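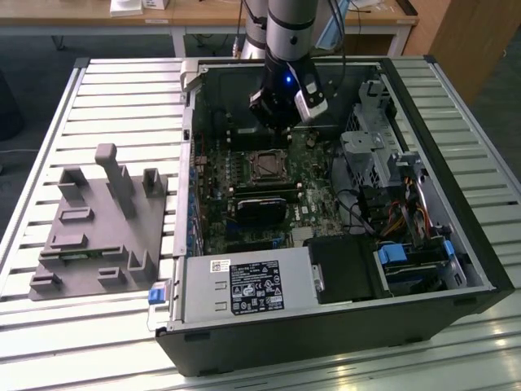

**Skovville Repair Club | Workshop Notes | 5 Oct 2020**

# Cleaning out a dusty desktop

Most slow, noisy desktops that come to the club need a cleaning before they need parts. Set aside an evening for your first one. After that it goes faster.

## Before you open it

Shut the computer down from the menu, switch off the supply at the back, and pull the power cord. Hold the front power button in for 5 seconds to drain what is left in the board. Take a picture of the back with every cable in place. Then unplug the rest.

Lay the tower on its side with the removable panel up. On most cases that is the left panel as you look at the front. Two screws at the rear edge usually hold it, and it slides back before it lifts. If it sticks, look for a third screw or a latch. Do not pry with a screwdriver. The steel on cheap cases bends and the panel never sits right again.

Touch bare metal on the case before you reach in, and again whenever you come back from the sink or the coffee pot. Wool sweaters stay on the hook.

## Dust

Work outdoors or by an open door. Use canned air in short bursts, with the can upright. A tipped can spits liquid.

- Hold each fan still with a finger or a pencil eraser while you blow. A fan spun by air can wear out its bearing.
- Blow through the heat sink fins from both sides. The mat of lint is normally under the fan, where you can't see it.
- Clean the power supply through its vents only. Never open it. It can hold a charge long after it is unplugged.
- Wash foam or mesh filters in warm water with a drop of dish soap and leave them overnight on a towel.

A soft 2-inch paintbrush gets what the air leaves behind. Keep it for this job only. Vacuum cleaners build up static at the nozzle, so use one on the floor afterward and keep it out of the case.

For sticky dust from kitchens and smokers' houses, dampen a cotton swab with rubbing alcohol and wipe the fan blades one at a time. Change the swab often.

## Screws

Harish Nadar's method is an egg carton with a number written in each cup. Screws go in the cups in the order they come out, and you work backward to close up. A muffin tin does the same job. Case screws and drive screws look alike but have different threads, and the wrong one will strip the hole.

## Cables and cards

Press down on each memory stick and expansion card to be sure it is seated. Press on the drive plugs too. Tuck loose cables away from the fans with a twist tie, and trim zip ties flush so they don't scratch the next person's knuckles.

If you remove the processor cooler, you must clean off the old paste and put on new. A dot the size of a small pea is enough. If the cooler is tight and the temperatures are fine, leave it alone.

## Closing up

Run the computer for a few minutes with the panel off and watch that every fan turns. Keep your hands out while it is on. Shut down, unplug, refit the panel, and start each screw by hand before using the driver.

Stand the tower on a shelf or a board if the room has carpet. Leave a hand's width behind it for air.

Canned air and swabs are in the drawer marked 353. Put the empties in the box by the door. Nia Gape will be reordering in December, so write on the sheet if you finish something.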